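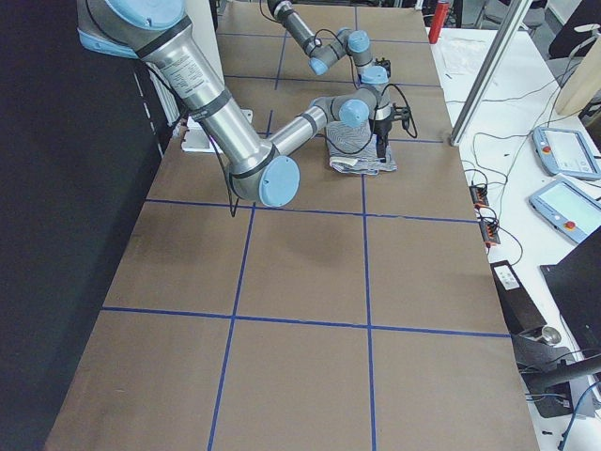
Pano dobrado, de padrão cinzento e branco, em cima da mesa.

"Um cão não vem com percentagens": conversa com a criadora do canil Skodudo
29 de agosto de 2024

A responsável pelo canil Skodudo pediu para não ver o nome publicado, e percebe-se o pedido quando começa a falar dos clubes de raça. Cria cães de água de tamanho médio, já foi comissária de ringue em exposições e deixou de o ser por razões que resume numa frase: "Fartei-me de ouvir chamar carácter ao medo."

Fui falar com ela por causa do Ginside, o teste genético que promete dizer ao comprador, ainda antes do desmame, que temperamento terá o cachorro. Custa 90 euros por animal. O folheto fala em "perfil comportamental previsto" e traz um gráfico circular muito bonito. Eu ia desconfiado. Ela, percebi depressa, ia mais.

"Há testes de ADN que eu faço e recomendo", diz. "Doenças dos olhos, por exemplo, quando a mutação é conhecida na raça. Sei o que estou a perguntar e sei o que fazer com a resposta. Agora, pagar para me dizerem que um cachorro é 'sociável moderado'? Moderado em relação a quem?"

Fez a experiência uma vez. Enviou amostras de duas ninhadas, com os cachorros identificados apenas por um código, e guardou os resultados numa gaveta até os cães chegarem à idade adulta. O cão que hoje vive com ela, Lui, vinha descrito como reservado com estranhos e pouco adequado a casas com crianças. Durante a entrevista, Lui pousou-me a cabeça no joelho e roubou-me uma bolacha. Faço notar que isto também não prova nada, e ela concorda. "Um cão é uma história. Mas eles vendem-me uma certeza, e para uma certeza basta-me uma história ao contrário."

Pergunto-lhe pelo estudo. A empresa cita uma amostra de 667 cães. Parece um número sério. Ela encolhe os ombros e enumera as dúvidas de memória: quem preencheu os questionários foram os donos, que conheciam a raça e as ideias feitas sobre ela; não se sabe quantos cães vinham do mesmo canil; não se diz que idade tinham. "Se eu perguntar ao dono de um cão de guarda se o cão guarda, ele vai dizer-me que sim. Até porque pagou por isso."

E os pais dos cachorros, não contam? "Claro que contam. Quem cria sabe que contam. Uma cadela nervosa dá-me trabalho com os filhos, em parte pelo sangue e em parte porque são oito semanas a aprender com ela a ter medo da campainha. O teste separa uma coisa da outra? Perguntei. Mandaram-me outra vez o folheto."

Há dois anos, na exposição de Volliston, já havia criadores a afixar os gráficos nas boxes, ao lado das rosetas. Ela conta que ouviu um casal comparar dois irmãos de ninhada como quem compara frigoríficos. Levaram o que tinha a fatia verde maior. Não sabe o que foi feito do outro, nem do primeiro.
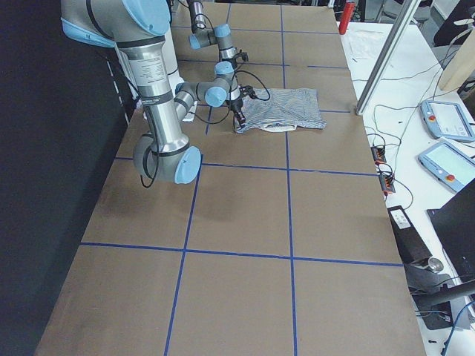 Mesa castanha, dividida em células com fita azul.

Insisto num ponto, porque me parece justo: os criadores também têm interesse no assunto. Se um laboratório passar a escolher o cachorro, perde-se a conversa em que o criador decide quem leva o quê. A resposta demora um pouco. "Perde, sim. E há criadores que dessa conversa fazem um teatro. Eu própria já me enganei a entregar cães. Entreguei um macho muito activo a um senhor que queria companhia para ler o jornal. Devolveu-mo e fez bem."

Também não poupa o estalão. Segundo ela, as linhas sobre temperamento foram escritas por gente que gostava muito dos seus cães, o que se nota nos adjectivos. "Inteligente, leal, valente. Encontre-me um estalão que diga que a raça é teimosa e ladra às bicicletas." Lê-o pelo que diz da dentição e da pelagem, e o resto deixa para os discursos.

O que aconselha, então, a quem procura um cachorro? Ver a mãe. Ir mais do que uma vez e a horas diferentes. Perguntar o que acontece se correr mal e pedir que isso fique no contrato. Desconfiar de quem entrega cachorros no parque de estacionamento. Nenhum destes conselhos é novo, e eu digo-lho. "Pois não", responde. "E continua a haver quem compre pela fotografia."

Pedi à Ginside os dados em bruto do estudo e o critério usado para separar "moderado" de "elevado". Recebi uma resposta cordial, com um código de desconto. Os dados não vinham em anexo.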